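# The Long Way to Pick Up a Spoon

Picking up a spoon takes you less than a second, and you have probably never given it a thought. Nazmiye Kocabaş has given it most of a year. She teaches robots with her own two hands, and after a morning in her lab at Grastau I can report that it's one of the most absorbing things I have ever watched a person do.

The idea is wonderfully simple. Kocabaş sits with a pair of hand controllers, and when she moves, the robot arms move with her. Tilt a wrist and a gripper tilts. Squeeze and it closes. Every motion is recorded, along with what the cameras see, and each recording becomes a lesson. Once there are enough lessons, a learning program called Estix studies the whole pile and tries the job by itself.

"People expect me to type instructions," she says. "I don't type anything. I show it, and then I show it again."

Spoons, it happens, make terrific homework. A shiny bowl throws the ceiling lights straight back at a camera. A thin handle lying flat gives a gripper very little to grab. And a spoon resting face-down asks for a different approach from one resting face-up, even though any toddler would call them the same thing.

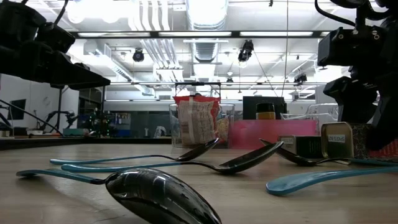 *Lindsay Quinlan*

The spoons with the teal handles come in more than one size, and Kocabaş drops them on the light wood any way they like to fall. Tins, a clear bin and a bag of snacks share the table with them. The clutter matters, she says, as kitchens are full of it, and a robot trained on a bare surface tends to panic at the first jar.

Then she let me try. I took the controllers, aimed for the nearest handle and pinched air. I pinched air again. On my fifth attempt I got hold of it, lifted it a hand's width and whooped so loudly that somebody came in to check on us – and then I dropped it.

"Keep that one," Kocabaş told her computer. She likes to save a few fumbles, especially the kind where the person recovers, so the robot learns what to do after a slip.

Her own style is slow and almost lazy. She comes in from the side, waits, and closes late. She trained 12 beginners last December and found she could tell them apart just by watching the arms move. One of them always paused above the spoon as if asking its permission. The robot picked up the pause, too, and it still does it now and then.

Next on her list is handing a spoon from one gripper to the other, which she has been practicing over lunch. She gets it cleanly nine times out of 12.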